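Lecture 6: Gathering Demonstrations
Notes by Trudy Paewai. Lab sheet by Khalil Geagea.

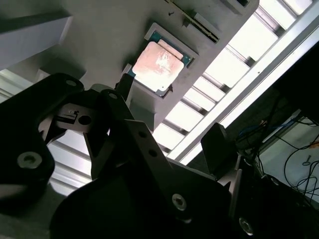 Fig. 6.1. Wrist camera view with a CPU chip in its pocket on the fixture plate.

What we are doing and why it takes so long

Last time we looked at how a policy copies behavior from recorded examples. We said "given a dataset" and moved on, as every textbook does. This lecture is about the part between "given" and "a dataset," which is most of the job and, for the next few sessions, yours.

The lab task is chip handling. A person drives the arm by hand controller, the system records what the cameras see and what the person commands, and the result is one demonstration, which we call an episode. The course target is 900 episodes. Before you work out how many that is per student, read the rest.

Look at Fig. 6.1 the way the policy has to. Most of the image is gripper. The chip is a smallish thing near the far end of a lot of dark metal, and it sits at a slant. There are ceiling lights behind it, bright enough to compete for attention, and some cables in the lower right corner which have no bearing on the task. You know that the cables don't matter. The network has to learn this, and the only teacher it has is variety. If the cables lie in one position for every good episode, it may conclude that they are a necessary part of picking up a chip. Students have formed stranger beliefs from fewer examples.

Also note the whitish residue on the chip's heat spreader. Please don't clean your chips to make them look nicer. A policy trained on spotless parts will meet a smeared one sooner or later, and we would like them to be already acquainted.

6.1 What counts as an episode

An episode starts with the arm at the home pose and ends with the arm at the home pose. In between, one chip gets moved. If you moved it, dropped it, picked it up again and then placed it, that is still one episode, but tag it "recovery." Recoveries are worth having. In the pilot set, Khalil kept only the clean runs, and the trained policy was superb until something went slightly wrong, at which point it carried an imaginary chip to the fixture with great confidence and placed it perfectly.

If you stopped halfway to answer your phone, that is not a recovery. Delete it. The policy will learn to pause there too, and it won't have a phone.

6.2 Consistency, and how much of it

Two operators can do the same task well in completely different ways. One comes in from the left, one from the right. A simple policy trained on both may average them and go straight down the middle, where the fixture is. We therefore agree on a strategy before recording:

Approach from above the pocket, then lower.
Close slowly. The pads do not need to prove anything.
Lift clear before turning the wrist.
Go home by the same route.

Within that strategy, vary things. Move the plate. Turn it. Change the starting position of the chip. Record at different times of day if your section allows it. The rule of thumb from the Mudgway rig, which we inherited along with its habits, is that the method stays fixed and the world moves about.

6.3 The log

Every session gets a line in the log: operator, number of episodes kept, number deleted, anything odd. "Anything odd" is the column people leave blank, and it's the one I read first. During the Badum exercise one group handed in 182 episodes, all tagged good, with no remarks at all. In 4 of them the gripper never closed. The others were fine, but we watched every one of them to find that out, and it used up an afternoon that I had plans for.

Tag at the end of each episode, while you still remember it. Tagging from memory at the end of the session is creative writing.

6.4 Operator fatigue

Your tenth episode will be better than your first. Your fiftieth will be worse than your tenth, and you won't notice. Swap operators often. The signs we look for in the recordings are faster approaches, late corrections, and a certain bounce when the arm goes home, as though it had somewhere else to be.

Work in groups of 2, one driving and one tagging. The tagger is allowed to say "that was a bad one." The driver is allowed to disagree, after which it gets deleted anyway.

6.5 Before the next lab

Read the Trekisow handout on controller mapping, especially the page about the wrist axis. It is reversed compared with what your hand expects. Everybody reads this, nods, and turns the wrist the wrong way.

Check that you can log in to Onurex and open a stored episode. Play one through from the wrist view only, with the other cameras hidden, and write down the moment at which you would close the gripper. Compare with your partner. If you disagree by a lot, bring both answers, as we'll start the discussion there.

Questions about the rig go to Khalil. Questions about marks go to me. Log sheets go in the tray by the door, with the last column filled in.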